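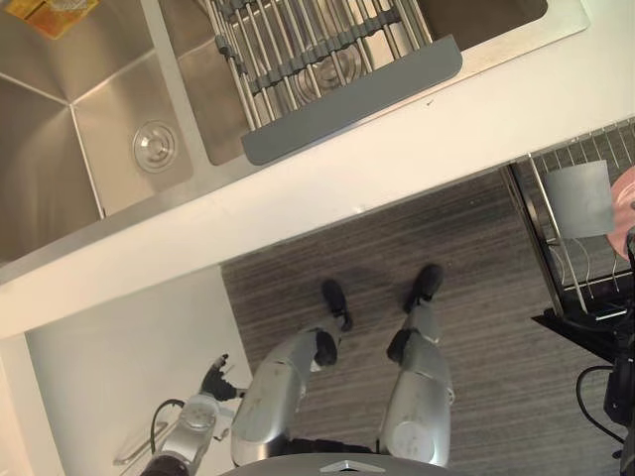 L'évier à deux bacs vu depuis la tête du robot, dans la cuisine d'essai de Grultance.

Apprendre à un robot à ranger une cuisine en lui montrant les gestes à distance : l'équipe de Grultance s'y est mise en août, et les premiers résultats donnent envie de suivre la suite ! Un opérateur pilote les deux bras du robot et voit ce que voit la machine – l'évier, l'égouttoir, ses propres pieds quand il baisse la tête.

En tout, 872 démonstrations ont été enregistrées, chacune d'environ 60 secondes. Sept tâches sont au programme, dont sortir une assiette de l'égouttoir ou dérouler le tapis à tiges métalliques sur l'un des bacs. Cette dernière donne encore du fil à retordre, car le tapis plie sous les doigts de la pince.

Le logiciel de pilotage, Sastis, permet de reprendre la main en plein mouvement et de corriger le geste sans tout recommencer. Un vrai confort pour les opérateurs, qui s'y forment en 57 minutes. Les données seront partagées avec l'atelier de Barredo, où une deuxième cuisine – plus étroite – est en cours de montage.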